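22 November 2023
FOR IMMEDIATE RELEASE

Flisteo opens sign-ups for the Forka closet reset

Hi, it's me again, the person behind Flisteo, and I've got news I've been sitting on since September. Our closet reset program, Forka, is open to everybody starting today! It's a home tidying course you do at your own pace, with short lessons on hanging, folding and sorting, and you don't need to buy a single thing to begin.

I started Flisteo because my own closet was a mess – shirts sliding off hangers, chargers in the sock drawer, you name it. We ran a trial of Forka with 47 households in Erari and Ngui this fall, and the lesson people wrote to me about most was the very first one, "Shirts and Small Stuff." You work with a couple of shirts, a few hangers, some bins and whatever cords are lying around the house.
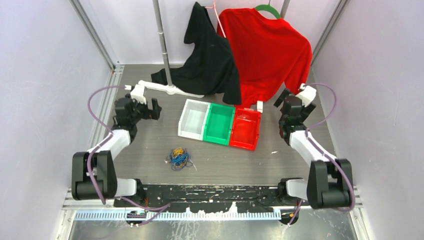 Shirts come first in the lesson. Slide the hanger in from the bottom hem so you don't stretch the neck, then even up the shoulders before you let go. I still get this wrong when I'm in a hurry (a shirt that hangs crooked on Monday night is a wrinkled shirt by morning, ask me how I know). Cords come next: untangle, coil, drop in a bin, done.

The full course has room for up to 2850 households in this first round. It comes in two versions, one for single closets and one for families sharing a space, and you can switch between them whenever you like. Each lesson has a printable sheet, and I answer questions from members myself, usually in the evening with a cup of tea.

Sign-up is on the Flisteo website under "Forka." Reporters and bloggers who'd like to try the first lesson can write to the press address on the same page, and I'll send it right over.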